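Progress Report to the Filotach Fund: Open Day at the Stetbridge Workshop
Prepared by Impi Mäkelä, project lead, Sakwood
Thursday, May 27, 2021

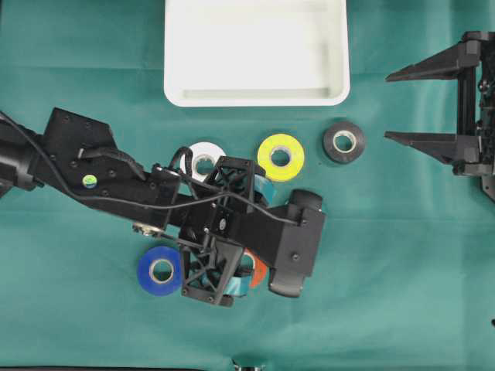 1. Purpose of the open day

The grant agreement asks for one public demonstration before the end of the second period. We held it at our Stetbridge workshop. Staff from Pillay, our partner for the packing trials, came in the morning, and the public session ran after lunch. In all, 70 people signed in.

2. What was demonstrated

The main station was the two-arm table. The task was sorting rolls of adhesive tape into a white plastic tray, with the rolls laid out in different colors on a green cloth. We picked tape because it is cheap, visitors know what it is, and a roll lying flat is a fair test for a two-finger gripper. The hole in the middle gives the arm a second way to take hold, and the software has to choose between that and the outside edge.

Visitors could ask for a color and for either arm. Between runs the operator put the rolls back by hand in a new layout. Overlapping rolls were left out of the program. They are planned for the next period.

3. Results

The two arms made 300 pick attempts over the day. We logged each one and are still going through the failures. The most common fault so far is a finger landing on the rim of a roll and pushing it along the cloth. The cloth also creases when this happens, and we had to stop and smooth it out several times. A firmer mat has been ordered.

The arms stopped 4 times on the collision limit, each time when both were sent toward the tray together. The limit worked as set. We would like the arms to take turns without stopping, and this is now on the work list.

4. Feedback from visitors

Most questions were about speed. Several people thought the arms were slow, and for packing work they are. We ran them at reduced speed all day under the safety plan agreed in April. Pillay asked whether the same grippers could handle soft pouches. We have not tried this and told them so.

Two teachers asked about school visits. We do not have staff time for that under the present budget.

5. Spending

The open day cost $2,828, covering table hire, printed signs, insurance and overtime for the operators. This is within the amount set aside for outreach. Receipts are attached to the financial statement.

6. Next steps

Finish the failure log and send it to Filotach with the next report.
Fit the new mat and repeat the tape task with the same settings.
Start on overlapping rolls.
Meet with Pillay to decide on pouches. We will need a yes or no from the fund before buying samples.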